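The Elder Shortage

I turned 60 in June, and within the month three separate people had told me I was entering my wisdom years. One was my dentist. One was a woman at a retreat center who wanted a deposit. The third was my sister Karen, who is 64 and should know better.

The phrase comes with a look. You lower your voice and tilt your head, and the person being addressed is supposed to feel that something has been handed to her. What I felt was suspicion. I have spent most of my adult life being wrong about money, men and the proper age to stop coloring my hair, and I could not see what had changed overnight.

Still, I paid the deposit. The program is called Windis, and it meets in a converted feed store in Endoldale, 48 miles from my house. For one weekend a month over 19 months, a group of adults past a certain age learns to become elders. We are told this is different from becoming elderly. The difference, as far as I could work out from the brochure, is tuition.

Nayeli Quezada founded the program after leaving a job in hospital administration. She is brisk and funny and doesn't tilt her head at anyone, and I liked her right away, which annoyed me. I asked her what made her think wisdom could be taught in weekends.

"I don't think it can," she said. "I think people can be given a room and some time. Most of them haven't had either since they were 30."

It's a good answer. It is also the answer I would give if I ran a program and a woman with a notebook asked me that question.

My doubts go like this. The old woman of the stories, the one the village walks uphill to consult, was not certified. She got her standing because people had watched her for decades. They saw how she treated her in-laws and whether her advice about the well had been any good. Most of us have moved too often for anybody to have kept that kind of record. I have lived in my current town for six years. My neighbors know my car. If I declared myself an elder there, it would be on about the same footing as declaring myself a duchess.

So we pay for the ceremony and skip the witnesses. At Windis there is a shawl involved. There is a bowl of stones. On my first weekend I was asked to speak to the girl I was at 12, and I found I had nothing to say to her except that she should see somebody about her teeth.

Abílio Tavares, who was sitting next to me, did much better. He is 71 and spent his working life repairing fishing boats. He told his younger self, in two plain sentences, that his father was going to be all right and that it hadn't been his job to make it so. Then he put his stone back in the bowl and asked when lunch was. I have thought about those two sentences nearly every day. I don't know whether the bowl had anything to do with it.

The literature is no help. I read what I could find, starting with a thick paperback called The Mota Path, whose author claims to have surveyed 3,051 older adults and found them more serene than the young. Serene compared with what? Nobody under 40 I know is sleeping. And the people who felt terrible, I would guess, did not fill in the form.
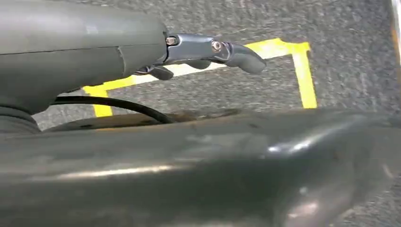
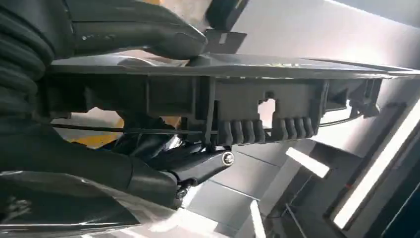

What bothers me most is the idea that peace is the point. I know peaceful old people. Some of them have earned it, and some have stopped reading the news and returning calls. The old people who were of use to me when I was young were cranky and often tired. My grandmother's friend from the bakery taught me to read a lease. She never once looked contented in my presence. She looked as if her feet hurt.

When I said some of this to Nayeli, she asked whether I was of use to anyone in that way. I said I would have to get back to her.

I've been to 3 weekends now. There is a young man two doors down from me who is fighting with his landlord over a deposit, and last week I went over and asked if I could see the lease. He looked alarmed, then he went and got it. Clause nine was a mess. We were at his kitchen table until after ten, and I'm going back when he has found the receipts.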